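4.2 Cups on the counter

We had expected the desks to be where things piled up. The desks, as it happens, were fairly well behaved. The counter was another matter. In both of the shared offices we studied, Ninlow and Carretero, the counter served as bar, mail drop, meeting point and final resting place for drinks that someone fully intended to come back to.

Paper cups were the worst offenders and also the hardest to assign. A mug has an owner, or at least a chip in the rim by which the owner can be shamed. A paper cup belongs to its drinker for as long as it is being held and to the building after that. Participants were quite clear on this point when the cup was somebody else's. Asked about their own, they tended to say they were "still using it," sometimes from another floor.

Following Biller's scheme, we coded a cup as parked if it stood on a shared surface with no one attending to it, and as abandoned if it was still there at the next round two hours later. The scheme was drawn up for household kitchens, where two hours is a long time. At Ninlow in August it was a short lunch. We kept the threshold anyway, so that our results could be set beside the earlier ones, and we accept that a few slow drinkers have been maligned.

Printed cups gave less trouble than plain ones. Six of the eight people interviewed at Ninlow said they could tell a cup was theirs by its pattern, a claim somewhat weakened by the fact that the patterned cups came out of one sleeve and were all alike. Plain cups were disowned more or less on sight. Maite Ibarra, who did the evening rounds, noted that a cup placed near flowers was left alone longer than one placed near the sink, as though it had become part of the arrangement. We did not design for this and can only pass it on.

Figure 2 gives a fair idea of the kind of surface involved.
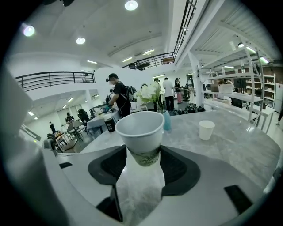 Figure 2. Leaf-patterned and plain paper cups at a marble-patterned counter, with a black tumbler and a vase of white flowers.

The tumbler deserves a word. Reusable vessels were excluded from the counts under the Vokow protocol, which treats them as personal property and therefore as someone's problem. In practice they held territory. A participant at Carretero described leaving hers out in the morning "so people know I'm in," and paper cups were then set down at a respectful distance from it – a courtesy that was not extended to laptops.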